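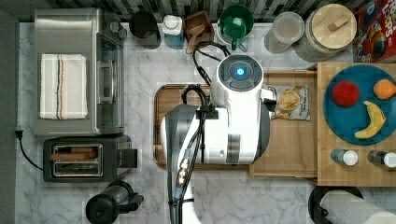 N.º 52

Perguntas frequentes: arrumar a bancada da cozinha

Respostas às cartas que nos chegam sobre bancadas, gavetas e outros lugares onde as coisas vão parar. Texto de Vusumuzi Venter para o boletim da Wanimside. Actualizado em 2019-08-02.

Por onde começo?

Pelo que está ligado à tomada. O forno de bancada, a torradeira e o jarro eléctrico mandam na cozinha, porque os fios só chegam onde chegam. Decida primeiro o lugar deles e depois discuta com o resto. Quem começa pelos frascos acaba a mudá-los duas vezes, e à segunda já ninguém em casa ajuda.

Posso pousar o pano da loiça em cima do forninho?

Pode, com o forninho frio e desligado. Toda a gente o faz, eu incluído, e um pano às riscas até disfarça o inox cheio de dedadas. Antes de ligar o aparelho, tire o pano. Se na sua casa essa parte costuma falhar, ponha um gancho na parede e poupe-se a uma conversa com os bombeiros.

As batatas fritas podem morar numa gaveta?

Podem, e vivem lá melhor do que na bancada, onde duram uma tarde. A gaveta serve para o pacote deitado, sem latas por cima. Depois de aberto, dobre a ponta e prenda com uma mola. Vendem-se molas próprias; as da roupa fazem o mesmo e já as tem. Quanto a esconder o pacote das crianças, desejo-lhe sorte. Elas sabem qual é a gaveta.

A fruta fica no prato ou na fruteira?

Num prato largo vê-se tudo, e a maçã que ficou por baixo não passa três semanas esquecida. A banana acelera o amadurecimento das vizinhas, por isso, se for fruta a sério, afaste-a um pouco. Se for de brincar, arrume como quiser: a maçã, a laranja e a banana de faz-de-conta dão-se todas lindamente e nunca trazem mosquinhas. Tenho leitores que as preferem por esta razão.

E as peças pequenas, aquelas que não pertencem a lado nenhum?

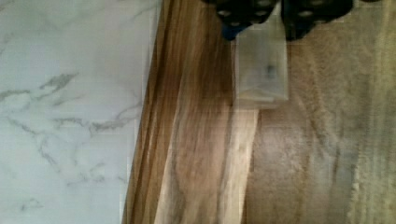

Junte-as todas numa caixa só, com tampa, e dê-lhe um prazo. Na minha casa o prazo é até ao fim de Agosto. O que ninguém reclamar até lá sai da cozinha, incluindo a tampa misteriosa que guardo desde a mudança e que não serve em nada. Já a experimentei em tudo. Uma leitora escreveu-nos a defender uma caixa por divisão da casa – respondi-lhe que isso se chama ter muitas caixas.

O mármore da bancada mancha?

Mancha. Limão, vinagre, vinho e molho de tomate são os suspeitos do costume. Limpe logo e use um pano húmido com sabão neutro; nada de vinagre, por muito que a sua tia jure por ele. Se a bancada só imita mármore, siga as instruções do fabricante e aproveite os veios, que escondem migalhas com grande talento.

Deixo a tábua de corte sempre à vista?

Se a usa todos os dias, sim. Lave-a, seque-a e deixe-a de pé até perder a humidade; depois pode voltar a deitar-se. Uma tábua de 40 centímetros já chega para um pão e para quem o corta. A minha tem mais do que isso e passa a vida a servir de estacionamento para o correio.

Vale a pena comprar frascos todos iguais?

Fica bonito nas revistas. Eu fiz as contas para a minha cozinha com o catálogo da Zonora aberto e fechei o catálogo. Frascos desencontrados guardam o arroz com igual competência. O importante é a tampa vedar e haver uma etiqueta, sobretudo se guarda sal e açúcar perto um do outro. O café dessa manhã ainda me é recordado.

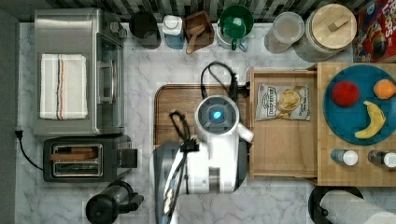

A caixa dos cereais tem de ficar na bancada?

Ter, não tem. Mas caixas altas raramente cabem nas prateleiras de quem as compra, e o canto junto à parede é o destino habitual. Feche bem o saco de dentro e deixe a caixa longe do vapor do jarro eléctrico.

Com que frequência devo arrumar tudo?

Passe um pano todas as noites e faça a volta grande uma vez por mês. Se a torradeira tiver gaveta de migalhas, esvazie-a nesse dia, desligada da tomada, por cima do lava-loiça. Não olhe muito para o conteúdo.

Como envio a minha pergunta?

Por carta ou no balcão da Wanimside. Lemos todas e respondemos às que conseguimos decifrar. Perguntas sobre frigoríficos ficam para o próximo número.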